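Sullside Youth Track Cycling Program
Interim Progress Report to the Solberg Fund
Wed 13 January
Prepared by Leena Mäkelä, Program Manager
Reporting period: opening of the indoor season to the winter break

1. Purpose of this report

The grant agreement requires an interim report at the midpoint of the funding year. The sections that follow cover rider recruitment, coaching, equipment, competition, and spending to date. A final report with audited accounts will follow at the close of the season.

2. Summary of progress

The program is on schedule in recruitment and coaching and behind schedule in equipment. Riders have logged 1391 individual track sessions since the velodrome reopened for the winter. The target for the full season is unchanged from the application. Attendance dipped during the school exam weeks and recovered once they were over.

Three riders have moved from the development group to the race group. The application anticipated that this would happen in the spring, and the coaching plan has been adjusted so that the race group now trains on two evenings a week. 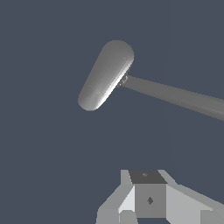

3. Recruitment and access

Introductory sessions were offered to students at six local schools. Participants received a bike, helmet, and shoes on loan and rode under supervision on the flat apron before moving up to the banking. Those who completed both introductory sessions were offered a place in the beginner group at the reduced rate supported by this grant.

Transportation remains the main barrier. Families on the east side of the district have no direct bus service to the velodrome after 6 p.m., and several riders who enjoyed the first session did not return for that reason. Tülin Güler, who coordinates school contacts, has arranged a shared van on Thursday evenings. The van was not in the original budget, and its cost is being met from club reserves until the end of the season. We would welcome a conversation with the Fund about including it in any future application.

4. Coaching

Joar Backlund continues as head coach. Mwangi Mollel joined in the fall as assistant coach and has taken over the beginner group. He has completed the track accreditation course and the safeguarding module required under the agreement.

Sessions for the race group have focused on standing starts, pacing over the individual pursuit distance, and exchanges for the Madison. The coaches report that pacing has improved more quickly than starts. Riders now complete a short written log after each timed effort, including their target lap schedule and the schedule they rode. The logs are reviewed every four weeks.

A training camp at the Clullik velodrome was held in November. It ran for four days, and the longer straights there gave riders useful experience on a different track shape. One rider withdrew on the second day with a sore knee and has since returned to full training.
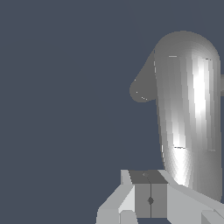 5. Equipment

The application included a set of fixed-gear track bikes in smaller frame sizes. The first delivery arrived on time and all of those bikes are in use. The second delivery has been postponed twice by the supplier and is now expected at the end of next month. Younger riders are sharing bikes in the meantime, which limits the beginner group to ten on the track at once.

Replacement tires and chainrings were purchased as planned. The rollers used for warm-up have been repaired and do not need to be replaced this year. Åsmund Blomqvist has set up a loan register, and each bike is now inspected and signed off before it leaves the storage room.

6. Competition

The race group entered the Flirkitetti Winter Series, a regional competition held over four rounds. Two rounds have been completed. Results were as follows:

Round 1: second place in the girls' under-17 individual pursuit; fifth in the boys' under-17 scratch race.
Round 2: first place in the girls' under-17 individual pursuit; fourth in the mixed Madison; one disqualification in the keirin for leaving the sprinter's lane.

The disqualification was discussed with the rider and no appeal was made. Beginners do not compete in the series but took part in a club time trial before the break, in which every rider posted a time.

7. Spending

Expenditure is within budget overall. Track rental is the largest single cost and has followed the forecast closely. Entry fees came to $532. Travel to the Clullik camp exceeded its budget line by around $650 after the original lodging was canceled by the host. The overspend has been covered by a saving on the roller replacement, and no additional funds are requested.

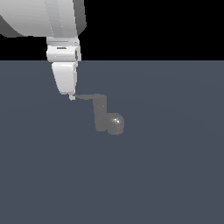 8. Plans for the remainder of the season

The beginner group will be split into two once the second set of bikes has been delivered. The race group will complete the remaining rounds of the winter series, and the coaches will then decide which riders are ready to be entered at the national youth meet. A first aid refresher for coaches and parent helpers is being scheduled with the velodrome.

Fund representatives are welcome at any Thursday session. Visits can be arranged through the program office with one week's notice.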